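Kütt Presents Roltetti, a Household Waste Bag Made From Recycled Film

Bremen, 09/09/2018 – The company Kütt announces that its new bag line Roltetti will be in stores from this month. The bags are made for small bins at home and in the office, and they are sold in rolls of 30.
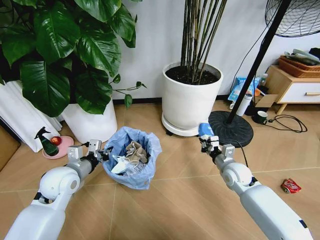
Many households told us in July that thin bags slide down into the bin when the first heavy thing is thrown in. For this reason Roltetti has a longer upper part. With a small bin standing on the floor, the loose rim of a pale blue bag can be folded over the edge, and the user has still enough material to close it later with a knot. The film is made from used packaging, which our partner Danis collects and washes.

Before the launch, 200 households used the bags for 3 weeks and filled in a short form.

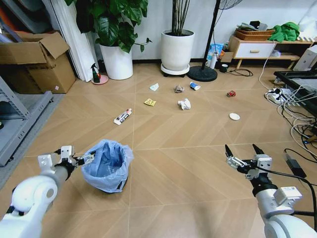

According to Birutė Lill, the most frequent wish in the forms was a bag that opens easily at the right end, and the printed arrow on each Roltetti bag is the answer to it. She added that the color was discussed much less than the company had expected.

Roltetti comes in 2 sizes. Both are delivered in a paper sleeve – there is no plastic wrapping around the roll.

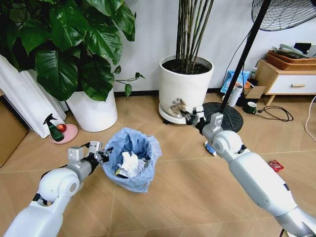
One household from the test wrote that the knot held well on the stairs, but that the smaller size should also be sold in longer rolls. Kütt is checking this wish with its shops.

Samples for the press can be ordered from the Kütt office in Bremen.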